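4. Keeping the cell alive

By June we had stopped calling it the sorting cell and started calling it the patient. Áine Ní Mhurchú wrote the maintenance sheet, and I was the one who got to follow it. Every 8 sessions the gripper gets wiped, the finger screws are checked, and the cable between wrist and gripper is inspected for rubbing. The cable was our main hobby. Too short and it pulls at the connector, too long and it tries to join in with the picking. 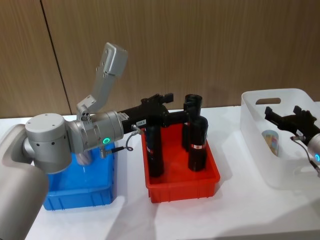
We settled on a loose coil, which Mircea Dinu had suggested in week one and has been very gracious about ever since. The log shows 3,194 picks in total, with two stops for a cable fault, both before the coil.

Bin position was the other chore. The program believes the bins are exactly where we taught them, and it has no sense of humor about this. After 2,000 picks we re-taught the points with the Tully script — the old ones had drifted, or the table had, and we never found out which.

4.1 Open items

Spare gripper cable: ordered, not arrived. Fingertip wear: measured once, then we lost the calipers.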